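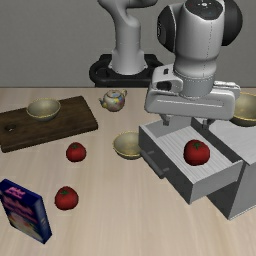
What must a member do before joining the Kaltent arm build at the Fakdale Shared Workshop?

Members must hold a current workshop induction and complete the electrical safety module, after which they may enter their names on the build register at the front desk.

Kaltent Arm Build: Report to Members

The Kaltent build has now moved from the drawing stage to bench work in the Belmonte Room. The project will provide the workshop with a table-mounted arm suitable for light household tasks, together with a simulated workbench on which members may prepare and check their programs before using the hardware. The design and all program files will remain available to members of the Umenden branch on the same terms as those at Fakdale.

Work on the simulated workbench is well advanced. The kitchen layout adopted in the autumn includes a small cabinet with a drawer, a cutting board, a teapot, bowls and tomatoes. Members are reminded that the layout file is shared. Any person who moves an object for a private exercise is asked to save the result under a new name and to leave the master copy as it was found.

The drawer has received particular attention. Its bar handle stands off from the front on short posts, and the width of the gripper opening has been set with this in mind. Reijo Tikkanen, who is coordinating the software group, has asked that approach angles be recorded in degrees in the shared log. Earlier entries used a mixture of units and are being corrected.

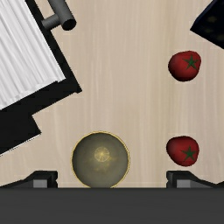
The log will also be divided into separate sections for drawer exercises and for exercises on the open tabletop. It presently holds 211 entries, a number of which were filed without a layout version. Contributors who recognise their own entries are requested to supply the missing information by the end of October. Entries that remain incomplete will be moved to the archive folder and may be retrieved on application to the software group.

Construction of the physical arm continues in parallel. Four joint housings have been printed and are awaiting inspection. The base plate was returned to the metal bench for further work when the bolt holes were found to be out of alignment, and a revised drilling template is now kept in the cupboard beside the lathe. The earlier template should be discarded. Cable for the wrist section has been ordered in the heavier gauge recommended at the last build evening.

A materials contribution of $75 applies to members taking part in the hardware group. No contribution is payable for the software group, although participants must bring their own laptop. Places at the hardware bench are limited to nine in each session, and bookings close at noon on the day before the session.

The Belmonte Room will be reserved for the build from 6 pm on scheduled evenings. Other members may continue to use the hand tools in the adjoining bay during these hours. Drawings, the current parts list and the booking sheet are held in the blue folder at the front desk.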